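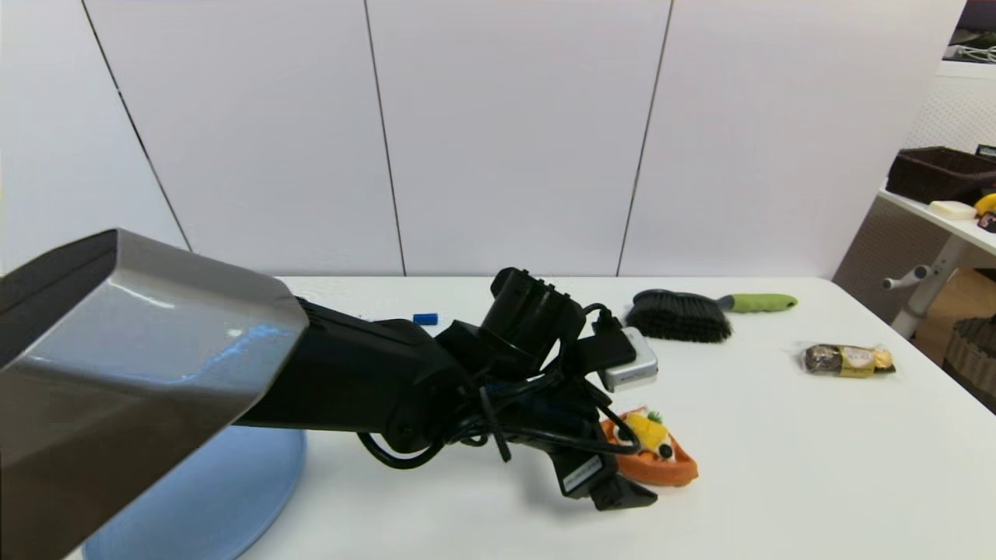 White tabletop, black cables.

Stories > Short fiction > The Indham Bus
Print this page | E-mail to a friend

Missed it. Again. The 306 pulling out of Rerkolach with its lights on and Leokadia Głowacki running, one shoe half off, the cake tin banging on her hip.

Four hours till the next. She sat down on the kerb. Rain coming. Her sister would of started crying by now, or started shouting, same thing with her.

"Indham?" A van. Pawlak's, the baker's lad driving, window down.

"How much?"

"What's in the tin?"
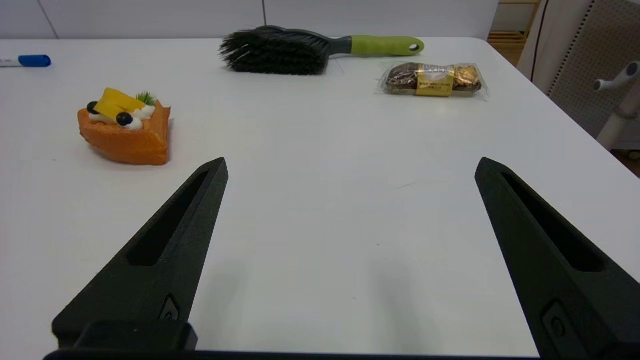
She thought about it. Poppy seed, her mother's recipe, up since five. Forty-nine candles in her coat pocket, becuase her sister liked things done properly.

"One slice," she said. "Thin."

He moved the bread trays over. They were past the church before either of them spoke, and then it was only him, asking for a knife.

Last updated: May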